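Sorkora Neighbors > Home & Repair > Furniture

Rings on a white matte desk, have tried everything including prayer

Posted by daritham_dan

I bought a white desk secondhand in September. Matte top, very handsome, looked spotless under the seller's one dim lamp. In my apartment, which has windows, it has coffee rings. I have added several of my own, so I can't be too high and mighty.

So far I've used dish soap, a damp cloth, window cleaner and a stronger opinion of the window cleaner. The rings fade and then come back when it dries. The desk cost me 400 and a new one is out of the question. Is there anything that won't leave a shiny patch? My sister's table has a shiny patch and we're not allowed to mention it.

3 replies

fliltden_flo

Just sand it. I did mine with 400 grit and then 2000 and it came out great.

soft_cloth_sal

Please don't sand it until you know what it is. If the top is laminate or melamine, the white layer is thin and you'll be through it before the kettle boils. Flo's may have been painted wood, in which case good for Flo.

Rings that disappear wet and return dry are usually residue sitting in the texture. Matte tops have a slightly rough surface and coffee loves it in there. What works on mine:

1. Baking soda and water, mixed to the thickness of toothpaste. Dab it on the ring and go have lunch.

2. Wipe it off with a wet microfiber cloth, going in straight lines. Small angry circles are how you get your sister's table.

3. Rinse twice with plain water and dry with a towel. Half of what people call stains is leftover cleaner.

4. If there's still a shadow, put rubbing alcohol on a cotton ball and try it somewhere out of sight first. Skip this on anything painted.

5. Do the cable slot last, if you have one. Crumbs collect along the inner lip and you'll only drag them back over your clean top. A dry toothbrush gets them out.
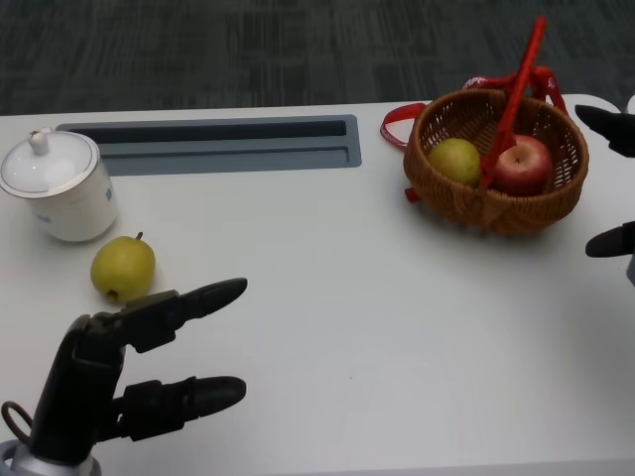 6. Stay away from melamine sponges, furniture polish and car wax. The sponge is very fine sandpaper with good publicity, and the other two will give you a shine you can't take back.

After that, buy a coaster. I resisted for years and have nothing to show for it but rings.

wei_street_lurker

Had the same problem, put a big desk pad over it. Solved.

Also Flo, where do you even find 2000 grit? The hardware store on Wei only goes up to 360.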